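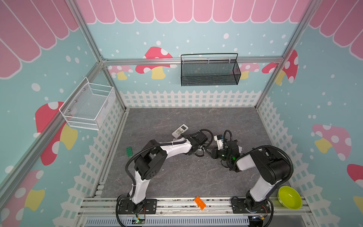 Two-arm station for the club showcase: is it worth the trouble?

railsplitter
Posted 4:12 pm
I help out with the robotics club at Bresby, and the kids have talked themselves into doing a two-arm task for the September showcase. One arm picks something up, passes it to the other, the other one puts it away. I've been trying to talk them down to one arm. Has anybody here gotten a handoff working well enough that you'd let parents watch it? I don't mean once. I mean all evening.

gus_in_the_garage
4:40 pm
We did it at Mackay last year. It worked fine in the classroom and badly in the gym. What are you teaching it with, recorded demos or scripted positions?

railsplitter
4:51 pm
Demos. They've got 38 good ones so far, by their count. I sat in on it and I would not have called all of those good.

torquewrench_tina
5:05 pm
38 is nothing. For one arm picking up one block from one spot, maybe. For two arms with small stuff and a remote and whatever else on the table, you're going to get something that twitches a lot.

gus_in_the_garage
5:20 pm
Disagree a little. If they keep the start position the same every time you can get away with not many. Our handoff was trained on up to 60 and it did OK until somebody moved the table.

torquewrench_tina
5:23 pm
"Did OK until somebody moved the table" is my whole point.

oddparity
6:02 pm
What's with the cartoon walls? Every club is doing themed walls now. Judges at Furnum gave points for presentation two years running and now we all have to live in a mushroom village. Plain gray panels would have been cheaper, and you wouldn't be wondering if the policy learned the polka dots.

railsplitter
6:15 pm
The kids like the mushrooms and I lost that vote. I did ask if the pattern would throw off the vision side. The answer I got was "it's always the same so it doesn't matter," which is true right up to the day it goes in a van.

pebblecrusher
6:31 pm
Student here (different club, don't worry). You guys are being kind of harsh. The handoff is the only part people care about. A single arm dropping a block in a bowl is what everybody brings. We did one arm last year and people walked right past it.

oddparity
6:44 pm
They also walk past a table where two arms are stuck holding the same part and a kid is hitting the stop button.

pebblecrusher
6:47 pm
ok that did happen to the team next to us

mz_skurutitz
7:30 pm
I run the loaner gear for the Skurutitz summer program, so I see what comes back broken. With two arms it's cables first. Those corrugated sleeves look tidy, but watch how they travel when both grippers come into the middle. Have them run the full motion slowly with someone doing nothing except looking at the sleeves. Also keep the front rail clear. Bricks and bowls get parked there and then an elbow comes down.

railsplitter
7:48 pm
Guilty on the rail. I'll bring that up.

torquewrench_tina
8:10 pm
So what's the fallback if it fails on the night?

railsplitter
8:19 pm
Right now there isn't one, and that's what bugs me. I suggested a one-arm version saved and ready to go. They think I'm being negative.

gus_in_the_garage
8:26 pm
Do the fallback. Don't ask, just put it on the checklist. And make them log every try with a yes or no, no "almost" column. Ours went from "works nearly every time" to barely half once it was written down.

pebblecrusher
8:40 pm
the no almost column thing hurt but yeah

railsplitter
9:55 pm
Update. They recorded another one tonight, so 39. I asked for ten tries in a row with a yes/no sheet before anyone records any more. There was grumbling. I'll post the sheet when I have it.

oddparity
10:03 pm
My guess is four.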